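Home | Kits | Guides | Parts | Support

Setting up the Makris hand-held gripper for dish handling

This guide covers first setup of the Makris kit from Aradbridge, used for recording plates and bowls. It applies to the kit as sold since August. The older version has a different trigger and its own page.

Before you start, charge the battery pack and clear a work area. A first setup takes about 45 minutes. You need the hex key from the lid of the case and a soft cloth.

1. Check the linkage. Open and close the trigger slowly 20 times. The arms should move together. If one side lags, loosen its pivot screw a quarter turn and try again.

2. Fit the finger straps. Push the end of each strap into its slot until it clicks, textured side facing in. Pull on it. If it comes out, the tab was not seated.

3. Mount the camera and tighten the thumb screw by hand. Do not use the hex key on it.

4. Open Wonditz on the laptop and connect the gripper. Choose "New session" and run the opening check with the fingers fully apart, then fully closed.

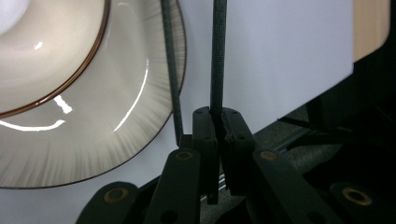

5. Pick up a plate by the rim. Come in from the side with the fingers open, close until the straps bend a little, then lift. Squeezing harder does not improve the hold on glazed dishes and it wears the straps. Wipe off any grease between sets.

6. Record 7 short practice takes and play them back. Look for glare on the glaze. If the rim is hard to make out, move the lamp and leave the camera where it is.

Replacing the straps

Fouad Salem in our workshop changes his after 3,050 grips. Wonditz keeps the count under "Wear." Spare straps come in pairs, and both should be changed together. Cutonton straps fit the same slots but are stiffer, so repeat the opening check after fitting them.

If the fingers will not close all the way, look for a strap folded back on itself at the base. Take it out, flatten it and fit it again.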